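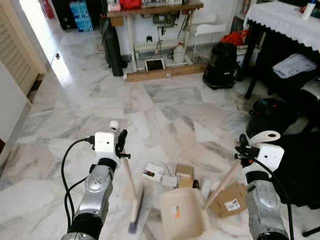 Ditarura Broom and Dustpan Set: My Two Cents After a Month

June 20, 2019
By Lacey Tapley

I went back and forth on this set for ages, mostly because I already owned a perfectly okay plastic one and it felt silly to spend money on a broom. But then we had the marble floor put in, and my old dustpan turned out to be terrible on it. The lip had curled up over the years, so every sweep left that gray line of dust behind, and you back up an inch and sweep again, and there's the line again. Drove me nuts!

So, the Ditarura. You get a brush and a dustpan, both with wooden handles (pale wood, nice and smooth, no splinters so far), and the pan itself is a beige plastic that goes with pretty much anything. Mine still has the little orange and white sticker on it. I keep meaning to peel it off and I keep not doing it.

The bristles are dark and on the firm side. For the stuff that piles up when you open packages all day, meaning bits of cardboard, scraps of paper, the odd little box, they're great. They push things along instead of bending over them. With flour or really fine dust I was less thrilled, and I usually finish up with a damp cloth.

My favorite part is the ridged edge on the pan. It looks like a comb, and you're supposed to run the bristles over it to get the hair and fluff out. I have a dog who sheds like it's her job, so I use this constantly (do it over the trash can, trust me).
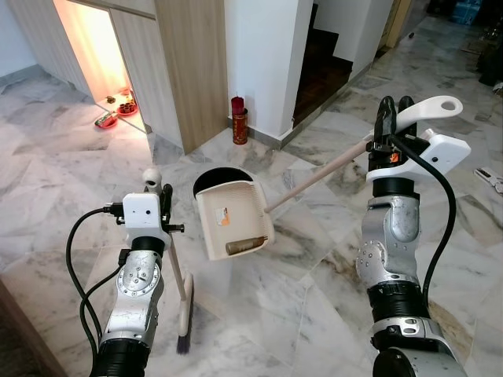
Brush and pan over the marble, with one small brown piece in the lip.

Now the gripes. The pan is light, and on polished stone it scoots away from you if you sweep too hard. You learn to lean on the handle a bit. My neighbor Jade Cheetham tried it and said she'd want a rubber strip along the front, and I think she's right. Also, flat cardboard is still a pick-it-up-by-hand job. A shipping label on a big flattened piece is never going in any dustpan, and I wasted way too long trying.

Storage is easy. There's a hanging hole at the end of the dustpan handle, so mine lives on a hook by the cabinets.

Would I buy it again? Yep, for a hard floor I would. If your whole place is carpet you'll get more out of a vacuum, and if you have a big garage to sweep, look for something wider. I'm keeping the old plastic set out on the porch for potting soil.

Related reviews
Riduvholm Bench: Pretty, But Is It Comfy?
Sang Storage Bins, 2 Sizes Compared
Drunalberg Floor Mop (by Neville Inskip)

Contact | Copyright 2019 Lacey Tapley | Back to top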